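Wrist camera policy for picking thin discs: how to compare two training mixes fairly?

Tags: imitation learning, evaluation, wrist camera, grasping

Posted by letard_bench

I am trying to reproduce a result from the Drorgate report on mixed demonstrations, and my numbers do not agree with theirs. I would like to know if the fault is in my training or in my evaluation.

The claim in the report is that a policy trained on demonstrations with corrections (the operator lets the gripper drift off the target, then recovers) beats a policy trained on clean demonstrations of the same total count. The effect is said to be largest for flat objects, where a small height error means the fingers close on nothing or push the object away.

My setup is a single arm with a parallel gripper and one wrist camera. There is no external view. The task is to pick a named disc off a printed mat and put it in a tray. I collected 1000 demonstrations in total and trained two policies. Policy A uses 600 clean ones. Policy B uses 600 as well, drawn from a mix of clean ones and ones with corrections. Architecture, image size, action chunk length and number of gradient steps are identical. The loss curves are nearly on top of each other.

The pieces are poker chips in several color combinations, and the background is a Texas Hold 'Em mat with a lot of red, black and white in it. I chose it because the Alexiou baseline was only tested on a plain surface and I wanted printed clutter under the targets.
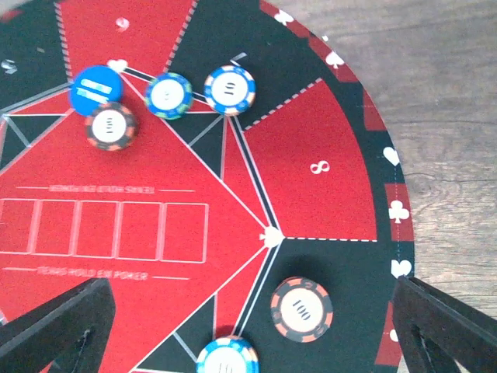 Should the success rates of A and B be compared on the same starting layouts?

Use the same layouts for both policies, alternate which policy goes first, and analyze the outcomes as pairs.

I have that much from the Stukurholm evaluation notes and I follow it. My problem is what comes after. In January I ran both policies on paired layouts and B was ahead by a clear margin. I then repeated the evaluation on new layouts and the gap almost vanished. Nothing in the training was changed between the two sessions. The gripper was taken off and refitted once, with the camera on it.

Is the correction effect simply weak for this kind of object, or is there something in my procedure that would hide it?

Posted by stukurholm_eval on February 25, 2019

I would look at the refitted gripper before anything else. With a wrist camera as the only input, the policy learns a mapping from where the fingertips appear in the image to how far the hand must still descend. A small change in camera pitch shifts this mapping. For a tall object the error is harmless. For a chip it can use up the whole margin, and it will affect both policies, which compresses the difference between them.

Check it as follows. Take one frame from the training set with the gripper fully open and one live frame in the same state. Overlay them at half transparency. The fingers should coincide. If they do not, either shim the mount until they do or correct the image with a fixed warp. Do not retrain yet – you would lose the comparison with your first session.

The second point is how the layouts were drawn. If you placed the chips by hand, the later layouts were probably easier or harder than the first ones without your noticing. Chips that overlap are a different task from chips lying alone. When the target lies under another piece, a failure to grasp says little about recovery behavior. Tag each layout as isolated, touching or overlapping before you run anything, and report the three groups separately. In our own tests the benefit of correction data was found almost entirely in the touching group. In the isolated group both policies were near the ceiling, and in the overlapping group both were poor.

Third, count attempts as well as final success. A policy trained on corrections will often miss, back up and try again. If your time limit is short, these trials are logged as failures. If it is long, the clean policy also gets lucky on a later attempt. Record first-attempt success and final success in separate columns. The report gives only final success, so you will not be able to match it without knowing their time limit, and I could not find it in the text.

One more detail on your training sets. Equal demonstration counts do not give equal data. A demonstration with a correction is longer, so Policy B sees more frames and more of them are close to the mat. Train a third policy with the frame count matched to A. I expect part of the gap to go away. What remains is the effect you are trying to measure.

Posted by chunk_length

What seed did you use? I had something similar and it was the seed. Run it with 2 seeds at least and take the mean.

Also, is 1730 the default number of warmup steps in the Drorgate code or did someone on my side change that? I cannot find it documented and it makes a difference with small datasets.

Posted by alexiou_user

Agree with the frame count remark. We cut the long demonstrations down to the last approach plus the correction, and the result was closer to the clean policy than the report suggests, though still ahead on touching objects.

I do not agree about the fixed warp. It only holds for one depth. If the camera has rotated, the correction is fine across the whole image, but if it has also moved sideways then the fingers will line up and the mat will not. Shim the mount, or collect a short calibration set with the new fit and fine-tune both policies on it for the same number of steps. Then repeat the paired runs on your original layouts, provided you saved them. If you only kept the success table and no starting images, the first session cannot be repeated and I would leave it out of the comparison.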